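Thank-you bag

A thank-you bag is a lightweight plastic carrier bag printed with a message of thanks to the customer, very often accompanied by a smiling face, a flower or a few lines of smaller text. It belongs to the wider family of T-shirt bags, so called because the two loop handles and the scooped opening between them look a good deal like a sleeveless undershirt laid out flat. The bags are most closely tied to takeout restaurants, corner groceries, dollar stores and market stalls, and for many people the sight of one brings dinner to mind before anything else.

Construction

Most thank-you bags are made from high-density polyethylene, a plastic that can be blown into a very thin film and still carry a surprising amount of weight. The film leaves the machine as a long tube, which is flattened, folded in at the sides to make gussets, sealed across at the top and bottom, and then stamped with a die that cuts out the handles and the mouth in one go. The familiar rustle comes from the stiffness of the film — softer low-density bags, of the sort used for bread, make much less noise.

Printing is done on the film before it is cut, usually with flexible raised plates and fast-drying ink. One or two colors are the rule, as every added color means another plate and another chance for the design to drift out of line. Bags may be white, tinted, or left unpigmented so that the contents show through.
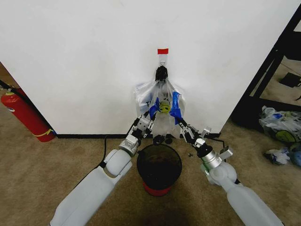 A translucent plastic bag with a smiley-face sticker, hung by its knotted top from an adhesive hook.

Design and lettering

The wording hardly ever strays far from the plain phrase "Thank You," sometimes repeated down the front several times over and sometimes followed by "Have a Nice Day" or "Please Come Again." Because stock designs are sold to any shop that wants them, the same bag may turn up at a bakery in one town and a hardware counter in the next, and a good many small businesses have never had a bag with their own name on it. Collectors are fond of this anonymity. The Drellside catalog, a hobbyist listing put together over a number of years, sorts its entries into 13 families by lettering style and records 145 separate designs, four of which differ only in the shape of the smile.

Two suppliers come up again and again in the catalog. Gevis bags are noted for heavy block letters and a rather crowded lower panel, while Idon favored a looser, slanted script. The Zariņš pattern, which has a border of small leaves, is harder to find and tends to be traded folded flat between sheets of paper, since creases in old film whiten and cannot be pressed out.

Second uses

Few household objects are kept quite so faithfully after their first job is done. Thank-you bags line bathroom wastebaskets, wrap muddy shoes in suitcases, keep paint rollers from drying out overnight and hold wet swimsuits on the way home from the pool. Many kitchens have a bag of bags, in which one is stuffed with all the others and hung from a doorknob or a hook — a habit found in so many countries that no one place can fairly claim it.
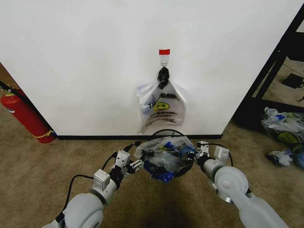
My grandmother folded hers into little triangles, and I still can't bring myself to throw one out with the handles in good shape, wrote Idon22 on the article's discussion page, adding that the section on second uses ought to mention tying up tomato plants. The suggestion is a fair one. Strips cut from the film are soft enough not to bruise a stem and stretch a little as the plant fills out, though they grow brittle in strong sun and need to be gathered up at the end of the season.

Restrictions and decline

Thin carrier bags have been taxed, limited or banned in many places because of litter, harm to wildlife and the trouble they cause at recycling plants, where loose film winds itself around the sorting equipment. Shops have answered with paper bags, thicker reusable plastic ones and cloth totes. The old printed message has often made the move along with them, and totes bearing the stacked "Thank You" lettering are now sold as gifts at many times the price of the original.

See also

Carrier bag
Flexographic printing
Smiley
Takeout packaging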